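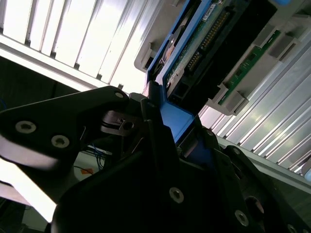

Grarkmont board handler: frequently asked questions

Grarkmont is a small robot cell that moves circuit boards in and out of a slotted holder. Some of the boards are bare and some ride in blue plastic carriers. It was built in the shared workshop at Plestwood and is still being changed. These are the questions that come in most often by email and on open evenings. Last updated Tuesday, October 29, 2024.

The basics

What does it do?

The arm picks up a board or a carrier, lines it up with a slot, and slides it in. It also does the reverse. That is the whole job. It does not test the boards, sort them, or know what is on them. A separate test rig was planned at the start and is on hold until insertion works well enough to be left alone.

Why automate something a person can do in a few seconds?

The build started as a way to learn about contact and alignment. Picking up a block and dropping it in a bin is forgiving. A board going into a slot is not. If it goes in tilted it jams, and if the arm keeps pushing, something bends. We wanted a task where a small error shows up right away.

Is it a kit?

No. The gripper is the Traten design with our own changes to the fingers. The frame is ordinary aluminum extrusion. The holder plate, the brackets, and the software are ours. There is nothing to buy from us.

What did it cost?

Roughly $2000 for everything except the arm, which the workshop already had. The gripper was the largest single item on that list, followed by extrusion and fasteners. We did not count boards and carriers that were scrapped along the way.

The gripper and the carriers

How does the gripper hold a carrier?

It closes on the two sides of the lower block and leaves the slim upper part free to go into the slot. The early fingers had smooth faces and the carrier would rotate a little between them as soon as the top end touched a bracket. A textured pad on one side fixed most of that. The other side stayed flat, so there is one hard reference surface and one surface that grips.

If you are making your own pads, cut the texture square to the direction of insertion. Ours was diagonal on the first set and the part crept sideways under load. 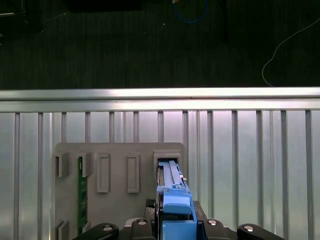

Blue carrier held at its slot on the gray holder plate.

Why do some boards use a carrier and others don't?

The bare boards are long and narrow and can be pinched at the edges. The ones in carriers have connectors and parts where the fingers would need to go. A carrier also gives the arm the same shape to grab every time, whatever is mounted inside it. If your boards vary, put them all in carriers. We did not, and the software has to keep two sets of grip settings as a result.

Do the fingers damage the boards?

They can. Bare boards are held at low force and only along the edges. We have had solder mask scraped off two practice boards, both during setup with the wrong grip settings loaded. No board that anyone cared about has been in the cell yet.

What screws are used?

Socket head screws all over, so that one small set of hex keys covers the gripper. Use thread locker on the pivots and leave the pad screws dry, as the pads come off often. Check the pivot screws before each session. A loose pivot looks exactly like a bad calibration and we lost most of August to one.

The holder and the frame

Can I change the spacing of the slots?

Yes. Slot positions are stored in a plain text file, one line per slot, measured from the corner of the holder plate. Change the plate, change the file, and run the touch-off routine again. Keep enough room between neighbors for a finger on each side. Check the finger clearance with the gripper open, too, which is easy to forget.

How stiff does the frame have to be?

Stiffer than you think you need. The first frame was fine until the arm pushed on the holder, and then the whole plate leaned back. You could not see it move, but a board that had been straight at the mouth of the slot was at an angle halfway in. Corner brackets on both sides of each joint took care of it. Tighten them in a cross pattern and go around again the next day.

What tolerance do the slots have?

The mouth is wider than the board by 2 mm and tapers down to a close fit. The taper does a lot of the work. If you are deciding between a better arm and a better taper, start with the taper.

Does light matter?

A lot. The slatted panels are bright metal and they throw back whatever hits them. With strong light coming through or across the slats, the wrist camera view can wash out in one corner while the gripper stays nearly black. We set exposure by hand for the slot area and ignore the rest of the view. Auto exposure was hopeless. It would change as the fingers moved into the bright part, and the edge finder would lose the slot.

A matte sheet behind the slats helps some. Painting the slats would help more, but they are shared with another project, so they stay as they are.

Running it

How does the arm find the slot?

In two stages. The camera gives a rough position from the bracket edges. Then the arm moves in slowly until it feels contact, backs off a little, and makes a small search pattern around that point. When the resistance drops, it takes that as the opening and pushes along the slot.

How fast is it?

Slow. A full pick and insert takes 11 seconds when the first contact is good, and longer if it needs to search. Speed is limited on purpose during the last part of the move. You can raise the limit in the settings file. Please do not do it on the Plestwood machine without asking.

How many insertions has it done?

The log stood at 800 when this page was last edited. That includes failed attempts and repeats of the same board in the same slot, so do not read it as a success figure. We will post proper results when a run goes from start to finish with no changes made partway through.

What goes wrong most often?

Tilt at the mouth of the slot. The part goes in a short way, wedges, and the force limit stops the arm. The arm then backs out and tries again. After three tries it stops and waits for a person.

The second most common fault is a part that was gripped off center. The arm does not notice this by itself. If the same slot fails several times in a row, open the gripper, reseat the part by hand, and restart from the pick step. Do not move the slot position in the file to make up for a bad grip - it will be wrong for every part after that.

What about long parts close to other hardware?

Anything that sticks out past the fingertips needs its own entry in the clearance file. The planner knows the shape of the gripper and the frame. It does not know about a rail or a carrier unless you tell it. Enter the full length, including any tab at the end, and add a margin. Step through the approach one move at a time before you let it run, with a hand on the stop button. Stop and look at the point where the fingertips come up beneath the end of the rail. It is the tightest part of the path and the view from the side is poor.

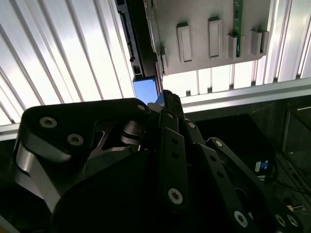 Is it safe to stand next to?

Stay outside the taped line while the arm is powered. The force limit protects boards, not hands. There is a stop button at the bench and a second one on the cable. Test both before starting. If you need to reach in to clear a jam, press stop first, then reach.

Do I need to keep wires tied back?

Yes. Cables to the gripper should have enough slack for the wrist to turn all the way in both directions, and no more. A loop that hangs below the fingers will eventually catch on a bracket. Clip it high on the arm and turn the wrist through its full range by hand to check.

Files and building your own

Where are the drawings?

On the workshop's shared drive, in the Grarkmont folder. The finger plates, the pads, and the holder plate are there as drawings and as model files. The frame is only a cut list. If you are not a member, write to the workshop address and we will send a copy.

Which control software is it?

Pavliuk, a set of scripts written for this machine. It covers the search pattern, the slot file, and the log. It expects an arm that reports force at the wrist. If yours does not, the search will not work and you will need some other way to detect contact. A spring-loaded holder plate with a switch behind it has been suggested. We have not tried it.

Can I use a smaller arm?

Probably, if it can hold the gripper out at full reach without sagging. Weigh the gripper with a carrier in it, not empty. Then check what the arm is rated for at full extension, which is usually a lower number than the one in the listing.

Can I bring my own boards to try?

Practice boards and dead boards are welcome on open evenings. Please bring the slot dimensions or the enclosure they came from. Boards with batteries on them can't go in the cell.

Who do I contact about a problem with the drawings?

Use the workshop address and put the drawing number in the subject line. Errors in the finger plates get looked at first. The current known one is a pad hole on the right finger that is drawn one size too small, so drill it out before assembly.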